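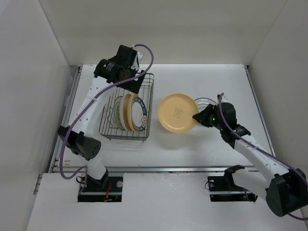

Manipulation Learning Team, Cladville

Plates, plates and more plates

If you've walked past our end of the building this October and heard a steady clink, that's us. We're deep into the dish rack job for Mirden, and I've been asked to write a few lines on how it's going, so pull up a chair (and bring your own mug, ours are all in use).

The short version is that we now have 786 usable examples. We recorded 869 all up, and the rest got binned when we went back through them, mostly because whoever was driving paused too long or bumped the rack and carried on as if nothing had happened. I'm guilty of a fair few of those! The learning system copies whatever it's shown, hesitation and all, so we've become pretty ruthless about it.

Every example is one person working the two arms by remote and moving plates between the table and the wire rack. It sounds like a doddle. Then you try to get a pair of pointed black fingers onto the rim of a plate from an awkward angle and you find yourself holding your breath. My favourite is the yellow-orange one, which has a nice raised rim and shows up beautifully against the white table. The clear plate is my least favourite by a mile. I lose track of its edge on the monitor all the time, and I know where I put it.

We switched the order of the plates in the rack between sessions, and lately we've been turning the rack itself a little as well. The early batch had it in the same spot every time, and the first model we trained on that batch reached for the same bit of air wherever the rack was. Lesson learned, and I've apologised to everyone whose afternoon went into it.
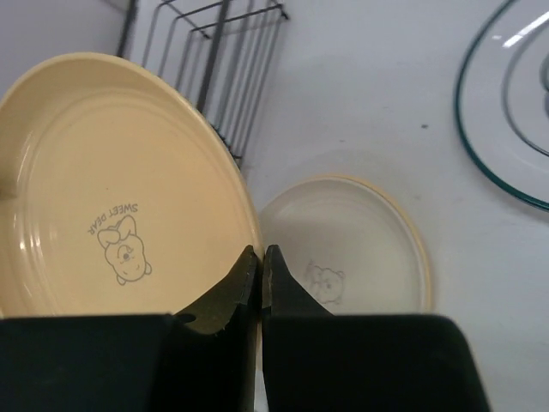 Issue 56

The gripper view is the one I watch most. The cream plate with SWEET BEAR on it has become a bit of a team mascot, bow and all, and there's a smaller pale plate with a faint bear on it too. Lying flat on the white surface they're harder to grab than anything standing up in the rack, so we've been giving the flat pick-ups extra time. Lining the fingertips up with the rim is most of the battle. My advice to new drivers is to go slower than you think you need to, then let go of the controls and have a stretch.

Next up, the whole lot goes to the Zerouali group for labelling, and Nulaseo will run the training once that's back. Meanwhile we'll keep recording, with bowls coming into the mix if I can find some that aren't already in the staff kitchen. We could still use a few more drivers for the morning session, which kicks off at 9:30. No experience needed, and we'll show you the ropes. Come and find me at the noisy end.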